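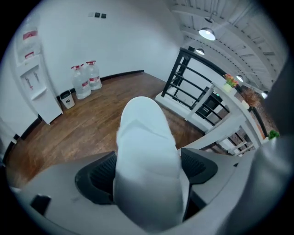 *The floor, looking towards the plain wall*

**Squeaky floorboards in a rented flat, what can I do without lifting them?**

Posted by Zaid Abou Jaoude, April 12, 2018

Hi all, we moved into a first floor flat on Penesness Road and the living room floor squeaks like mad. It's brown wood planks, and I haven't a clue what's underneath. The worst bit is along the wall on the way to the kitchen, so every time I get up for a glass of water I wake the baby (she's 4 months, sleeps like a cat). The landlord is nice enough but he got a quote of 2,000 to take it all up and relay it, and he went a bit quiet after that. Is there anything I can do myself that won't leave marks? I'm fine with a screwdriver but I'd rather not go drilling into someone else's floor!

---

**moss_and_mortar**

Talc! My nan swore by it. Sprinkle plain talcum powder along the seams where it squeaks, work it in with a soft brush, then lay an old towel down and walk up and down on it for a bit. Wipe up what's left with a barely damp cloth (it gets slippery otherwise, I went over in my socks once). You'll need to do it again every few months, mine lasted from June until after Christmas. It only helps if it's two boards rubbing together, mind. If the whole floor dips when you step on it, that's something loose lower down and talc won't touch it.

Before you start, get someone to walk slowly while you kneel with your ear near the floor, and put a bit of masking tape on each noisy spot. The noise travels more than you'd think, and I did the wrong board twice. Take the tape up the same day so it doesn't pull at the finish.

---

**Khalaf**

Get a rug. I paid 19 quid for mine.

---

**ottoline_b**

Agree with the talc, but ask the landlord whether the boards are nailed to joists or just floating on underlay. Ours floated and had been fitted too tight to the skirting, so it creaked all winter when the heating was on. He had the edges trimmed in one afternoon and it went quiet, bar one spot by the door that still grumbles.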